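Storage and handling of graded cards: changes for consignors

Meltwood has revised its intake rules for graded and raw trading cards ahead of the May sale. The changes affect anyone sending cards in plastic holders, and anyone sending complete sets in albums. Please read them before packing.

Graded cards must now arrive in a fitted sleeve, one holder to a sleeve. Holders packed face to face without a sleeve pick up fine scratches in the post. A scratch on the plastic does not alter the grade, but bidders working from scans often read it as a surface crease on the card. Where a holder is badly marked we will list it as "holder scuffed" and the wording will stay in the lot description.
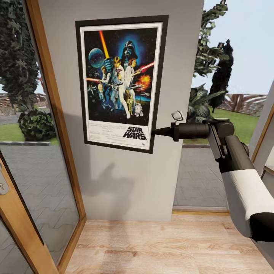 Raw cards should be placed in a soft sleeve first and then in a semi-rigid holder. Screw-down cases are not accepted. Overtightened screws flatten the corners and can leave a gloss mark across the face, and a grading firm may reject the card as altered. Cards received in screw-down cases will be returned at the consignor's cost.

Sets in albums will be removed from their pages and checked one card at a time. PVC pages are to be avoided: the plasticiser migrates and leaves a tacky film, most often on the reverse. Pages sold under the Ramance name in the older brown binders should be treated as PVC unless the packaging states otherwise. The newer Katance pages are polypropylene and may be sent as they are.

The minimum estimate for a single-card lot is now £300. Cards below that figure will be grouped by issue and condition, with a maximum of 30 cards to a lot. Low-grade tobacco and caramel cards will be grouped separately from post-war gum issues, as the two attract different buyers.

Lots from the Jiang collection will be offered in 2 sessions, pre-war first. Dezső Nyitrai is cataloguing the pre-war part and has asked that back variations be noted on the packing list wherever they are known. Factory numbers, ink colour and any overprint are enough. He does not need front descriptions. 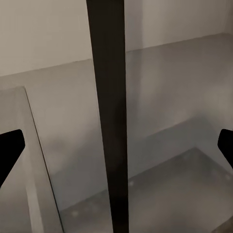 Can a card be taken out of its holder and sent for regrading before the sale?
Only on written instruction from the consignor, received by Tue 11 December. The grading fee and return carriage are charged to the account whether the grade rises, falls or stays the same, and the original label is kept with the paperwork.

Packing lists should be sent by email as a spreadsheet, one row per card, with the certificate number in the first column.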